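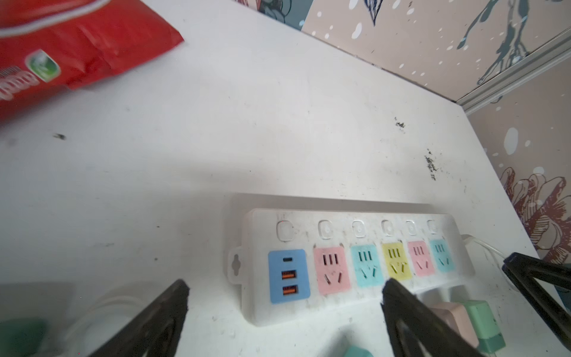
The two-arm cell at the Dernico workshop is looked after by the Olis maintenance group. This gallery records the adapter bench and its upkeep in June. The cell has run for more than 825 hours under the present arrangement.

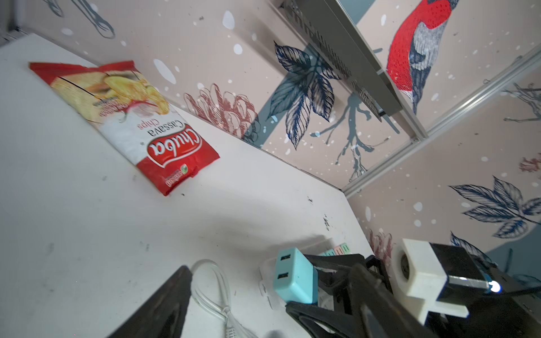 *Reading time: 4 minutes*

The gripper fingers, linkages and brackets are checked before each shift. The lens mount is wiped with a dry cloth, and the cable from the housing is inspected for wear – particularly where it leaves the gripper. A steady light on the housing is entered in the log.

Both arms are bolted to the slotted rail at the front of the table. The bolts are tightened in the order given in Wiselance procedure 23, beginning with the left base.

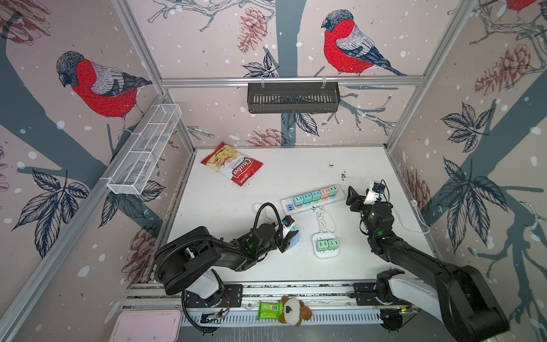
Once the bolts have been marked, each arm is moved slowly through its full reach. The conduit on the left arm must keep a free loop at the wrist and must not be tied down. Any change to the conduit is to be agreed with Nolte in advance. 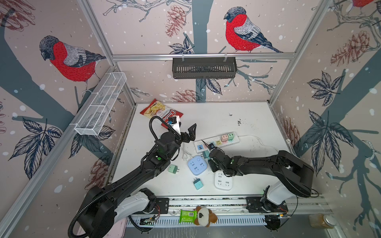 *Left gripper open, right gripper above the power strip.*

Enquiries about the cell should quote record 78.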